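4. Teaching the insertion task by remote control

Read this section through once before you switch anything on. It was written for the Sandance arm with the Zemard hand controller. The MacLeod bench teaching pendant will also work, but the button names differ and the motion is jerkier.

The vendor literature says an operator can teach a new task "in an afternoon." We have not seen that at Barkcombe. Our first usable set for the bushing task took 148 demonstrations, and we threw out 63 of them. Plan your time accordingly.

4.1 Before you start

1. Clear the work area and lay the cloth flat. Small wrinkles are fine. A fold tall enough to tip a part is not.
2. Place the part with the hole on the cloth. Do not tape it down unless it will also be taped down when the robot runs by itself.
3. Check both finger pads. Worn pads still grip, but less predictably on smooth metal. If a pad edge has started to lift, change it before you record.
4. Set the speed limit to 75 on the controller. The factory setting is higher and is no help to anyone learning.
5. Press HOME and wait for the steady tone.

CAUTION: The emergency stop must be within reach of the person holding the controller. A second person across the room with a stop button does not count.

4.2 Recording one demonstration

1. Press RECORD. The log counter goes up by one. Write that number on the sheet.
2. Move the open fingers over the bushing and come straight down.
3. Close slowly. Stop closing when the force reading levels off. Squeezing harder does not straighten a crooked grip, whatever the quick start card says.
4. Lift, and check the wrist view. You want the end face of the bushing between the two fingers, with the hole coming into sight past its lower end.
5. Move until the bushing is over the hole. Pause for one full second.
6. Lower it. If you feel the controller buzz, back up and try the approach again. Do not push through.
7. Open the fingers, rise, and press RECORD again to stop.

The wrist view at step 4 is where most operators go wrong. The bushing hides part of the very hole you are aiming for, so you are lining up on a crescent and guessing the rest. Use the side view as well if you have one.

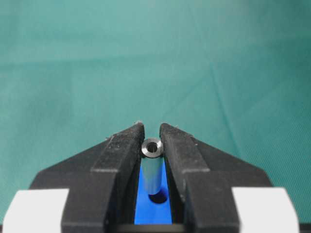
Caradog Eynon: I would go further and drop the pause in step 5 altogether. The arm learns the pause along with everything else. Ours picked it up faithfully and then hung over the hole for good, waiting for a signal that only ever existed in my head.

We have kept the pause for now. Without it, newer operators drift sideways while they lower, and the arm copies that too. If your trained arm hangs, shorten the pause to half a second and record a fresh set. Mixing long and short pauses in one set gave us the worst results of all.

4.3 Sorting good demonstrations from bad

Play back each recording before you keep it. Discard it if:

- the bushing turned in the grip on the way over
- you bumped the part with the hole and it moved
- you stopped to talk, scratch your nose or answer the phone
- you cannot tell from the playback whether the bushing went in

Keep it if you missed on the first approach, backed up, and got it on the second. The standard advice is to keep only clean runs. We doubt that advice. An arm trained only on clean runs had no idea what to do after a miss and simply repeated it.

NOTE: The "quality score" shown after each recording measures smoothness and nothing else. A smooth run that drops the bushing beside the hole scores very well.

4.4 Guiding the arm by hand

You may also hold the arm at the collar and move it through the task (press and hold FREE). Lifting and carrying feel easier this way. Lowering into a tight hole does not, as the weight of your own hand ends up in the force readings. Keep your hands out of the wrist view, or the arm will be trained on pictures it never gets to see again.

Do not combine hand-guided and remote recordings under one task name. The software allows it without a warning.

4.5 Saving the set

1. Press and hold STORE until the light goes green.
2. Compare the number of saved files with your sheet. If they differ, believe the sheet.
3. Copy the folder to the shared drive before starting training. The arm overwrites its oldest files after 1,206 recordings.

Report errors in this section to Kylie Partington. Last changed Feb 7, 2023.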